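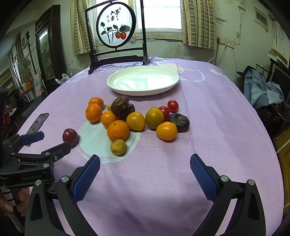 March, 9:40 a.m. Set 6, mixed produce, room temperature

Continuing the storage and arrangement work from last month. Produce delivered from Catgate in one box, unpacked by Leonor, weighed by me on the bench scale before it went on the table. Gross 2,468 g without the box. The dark fibrous tubers were weighed as a group: 348 g. They were the only items with soil on them, so I brushed them over the sink first. Not washed. Washing the last set cost us two days of usable readings on the tubers and I don't want to repeat it.

Table is the one by the window with the purple cloth. I would still prefer a neutral gray. Afonso's spot readings last month came out slightly warm on the oranges and slightly dull on the greens, and he puts that down to the cloth. He may be right, but we changed the lamp in the same week, so the comparison is not clean. The printed lettering is a separate nuisance: when fruit sits across it there is a pale background on one side and a purple one on the other. For spot readings, move the piece onto plain cloth.

Dark table screen with the round panel stays at the back. It belongs to the room and has been there for every set, so I am leaving it for continuity. The painted persimmons on the panel are close in hue to the reddest of the oranges. Catarina used them as an informal reference in set 4. Please don't do this again, the paint has never been measured.

Plate: the large oval white one, raised rim, glossy. Starts empty with the produce in front of it. It picks up a strong window reflection in the well, bluish in the morning. Tried the blind at half. Reflection got smaller but the fruit got too dark on the near side, so the blind went back up. If we need the plate itself measured, do it after the sun has moved off that side of the building.

Condition at start, by eye:

- Mandarins: dimpled peel, the large ones firm. One at the front has the stem mark facing up, use that one for the stem-end check.
- Smooth orange fruit: shiny skin, no give under the thumb. Label on the box said only "citrus assorted", so variety not recorded.
- Orange and green fruit: green is darker toward the underside on the taller oval one. Logged as partly colored.
- Small yellowish-green ones: mottled. The oval one has a slightly dented surface. Logged as minor, watch for softening.
- Tubers: dry to the touch after brushing, rough tops, no sprouting.
- Cherry tomatoes: red, firm.
- Plum: dark red, kept apart from the pile on the left side of the table. I want it away from the partly green fruit, and it bruises if something rolls into it.
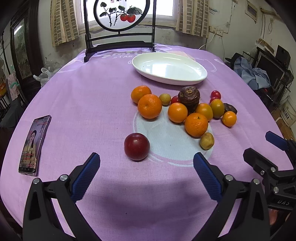 Rolling is the main practical problem with this layout. The smooth round ones won't hold a position on the cloth unless they are touching something. The mandarins sit better, they are flatter. What works is to place the mandarins first and lean the others against them. Leave a gap before the plate rim, a hand's width if possible, otherwise the rear pieces touch the rim and get lifted along with it when the plate is turned.

Arranging order onto the plate, as agreed with Tomás: heavy items first along the long axis, then large citrus, small citrus on top or in the gaps, tomatoes last. Allow around 15 minutes including notes. The tubers shed fiber on the white glaze, so wipe the well before anything else goes in.

Open points:

1. Cloth. Ask Bernardo whether Orkthorpe still has the gray one. If not, order plain.
2. Scale drifted by a gram between the first and last weighing. Recheck with the Salgado weight before set 7.
3. The orange and green pieces need a better category than "partly colored". Leonor suggests estimating the green area in quarters. Fine with me if we both score the same fruit blind once.
4. Miveo log sheet has no row for tubers. I wrote them under "other", with the group weight only. Individual weights to follow.

11:15. Second look. No change in firmness on anything I handled. The dented one feels the same as at start. Marked its position on the layout sketch - it is too easy to mix up with the other small one. Next check 4 p.m., Catarina.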